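**Morkik (the swamp one): worth it or not?**

**dridia_fan47:** OK so I finally watched Morkik last night, lights off, blanket up to my chin, and I have THOUGHTS.

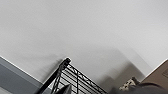
The first hour is so slow and I loved every minute of it! Then the bell starts ringing under the water and I had to pause and go get chips. Best thing I've seen since Dridia.

**pálfi_reel:** Better than Dridia?? No way. The bell part is great, I'll give you that, but the sister's accent changes in every scene.

**mothsoup:** I gave up after 47 minutes. Does anything ever come out of the swamp?

**dridia_fan47:** Go back! You quit maybe 9 minutes too early.

**pálfi_reel:** Something comes out. It looks like a wet rug.

**dridia_fan47:** A SCARY wet rug.

**mothsoup:** Fine, I'll try again Sunday. If it's a rug I'm picking the next one and it's Sturkusden.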